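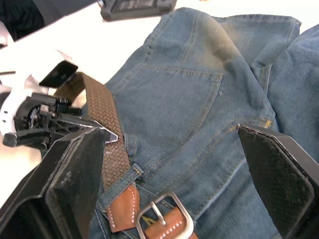

3.2 Garments with accessories left in place

Figure 2. Jeans on a white table, with a woven stretch belt still passed through a belt loop. The back pocket and its double topstitching are visible.

The second group of items contains garments which came to the sorting table together with something that does not belong to the cloth itself. In most sorting guides the accessory is treated as a small matter, and the worker is told only to remove it. Our observation at the Trundo sorting room suggests that this step deserves its own description. A belt changes how a pair of trousers lies on the table, how it can be folded, and also in which category it will be priced.

The jeans in Figure 2 are a typical case. The denim is faded blue and soft enough to make wrinkles and folds when it is laid down. The belt is of a brown braided type with tan leather parts and a silver-colored metal buckle. In such a belt the woven part stretches, but the leather ends do not, and these two parts behave differently when the belt is pulled through the loops. The woven part becomes thinner under tension and passes easily. The leather tab, and especially the buckle, must be guided by hand. For this reason we asked the workers to pull always from the buckle side, so that only the strap end travels through the loops.

The condition of the garment was judged before the belt was removed. We followed the Longo scale, which has six grades and gives separate marks for color, seams and stains. Fading alone does not lower the grade of denim, as many buyers accept it or even prefer it. Stains are treated more strictly. On the pair in Figure 2 a few small yellowish stains can be seen on the denim outside the pocket, and a mark of this kind must be written on the record sheet even when the rest of the cloth is in order. The topstitching of the back pocket is a useful place for checking, because thread in a contrasting color shows a missing stitch quickly.

One difficulty was noted with the belt loops. A loop in the same denim as the waistband is hard to notice when the waistband is folded over, and a worker who pulls without looking may tear it at the lower end. In our records 7 garments were moved to a lower grade for this cause. The number is small beside the total of 2362 garments, but every one of these losses could be avoided – the loop was sound when the garment arrived at the table.

After removal, the belt was rolled with the buckle outside and placed in the accessory box of the same lot. In the earlier Hiltulora procedure belt and trousers were kept together until pricing. We did not continue this practice, as the buckle pressed into the folded cloth and left a visible mark on lighter fabrics. The two items were connected only by the lot number on their labels.

Garments with suspenders or sewn-on fabric belts are not included in this group and are discussed in Section 3.3.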